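About Molline

Hi, and welcome! I started Molline at the foot of my own bed, folding other people's laundry on top of the covers, and we still teach folding that way.

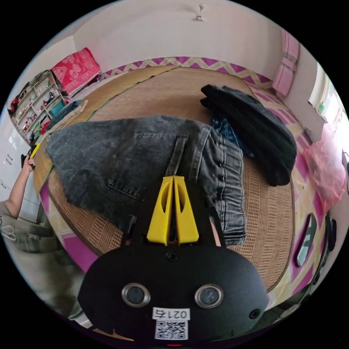
I figured most folks don't own a big sorting table (I sure don't), so our classes happen in ordinary bedrooms, with ordinary clothes. Jeans come first. Lay them out flat, smooth the seams with your palm, then deal with the waistband, and go slow if it's elastic! Knits get their own evening, and so does spare bedding.

We run 4 classes a season, with 5 people in each, and the new round opens in January. Skitar, our little mending club, meets right after class if you've got a pocket coming loose. Bring whatever's in your basket, even the stuff you've been avoiding!

Last updated: 12/25/25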